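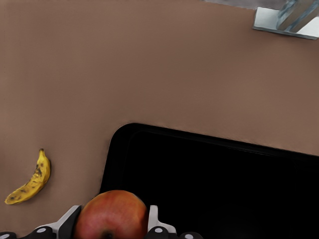 Wolia is a table of tap water hardness readings and limescale scores taken from 159 homes in the Lockwood supply area. Each home was sampled at the kitchen cold tap in four rounds, and the deposit on the fittings nearest the tap was scored at the same time. Basin colour is recorded separately from worktop colour, as the same deposit is easier to see on a dark surface than on a pale one. A black basin cut into a plain brownish-taupe worktop, as shown, gets basin_tone = dark and worktop_tone = mid. Scores from dark and pale basins should not be pooled without the correction in the notes below.

Version

This README covers release 3. Releases 1 and 2 used a different scale for deposits and are not compatible with it. The release was frozen in March and the files have not been edited since.

Files

homes.csv
One line per home. Holds the home number, the supply zone, the basin and worktop codes, the age band of the kitchen tap and whether a softener is fitted.

readings.csv
One line per home per round. Holds the hardness value, water temperature at the tap, time of day and kit batch.

deposits.csv
One line per scored surface. A home can have several lines per round. Join on home_id and round.

All files are comma separated, UTF-8, with a header line. Decimal mark is a point. Empty cells mean not recorded. Zero is a real value.

Main columns

home_id: whole number, not linked to any address
round: 1 to 4
zone: north, centre or hill
hardness: mg per litre as calcium carbonate
run_s: seconds the tap was run before filling the bottle
temp_c: degrees Celsius, to the nearest half
softener: y, n or u (unknown)
basin_tone: dark, mid or pale
worktop_tone: dark, mid or pale
surface: tap, basin, drainer, kettle or worktop
score: 0 (none) to 5 (thick crust)
scorer: a or b

Collection

Bottles were filled after the tap had run for at least 30 seconds. Where the household asked for a shorter run, the true figure is in run_s. Hardness was measured by titration with the Dateck drop kit. One drop of titrant is one step of the kit, so small differences between rounds may be kit resolution and should be read with care.

Deposits were scored by eye under the normal kitchen light. Surfaces were wiped with a dry cloth before scoring. The kettle was scored only if it had been emptied. Homes were asked not to descale in the week before a visit, but this was not checked.

A second scorer repeated about 65 of the basin scores in round 2. The paired values are both in deposits.csv and can be picked out by the scorer column. Do not count them twice when taking means.

Known problems

Kit batch 7 gave high readings. It was used in round 1, hill zone only. The affected lines are kept and have flag = K. We leave them out of our own summaries.

Softener status was given by the household. Several homes marked n have readings far below the rest of their zone and probably have a softener under the sink. They have not been recoded.

Dark basins score higher than pale ones at the same hardness. Most of this is thought to be visibility. The Pastutent script subtracts a fixed offset from dark basin scores before fitting. The offset comes from the paired scores and has wide limits. Users with a better method should start from the raw column, score, and ignore score_adj.

Worktop tone turned out to be a weak predictor and has few entries for surface = worktop. Splashes beyond the basin edge were scored only if they lay within a hand's width of it.

Round 4 has no temperatures for the north zone. The thermometer was broken.

Running the summary

The Pastutent script needs Python 3 and no extra packages. Put it in the same folder as the files and run:

python pastutent.py --round all --drop-flag K

Output is a text table of median hardness and median adjusted score by zone. Add --raw to use the unadjusted scores.

Suitable use

Comparing zones, teaching basic joins and testing methods for ordered scores. The homes joined by request and are not a random sample. The data should not be used to set a softener for any single address or to judge whether water is safe to drink.

Licence

CC BY 4.0. Cite as Wolia, release 3.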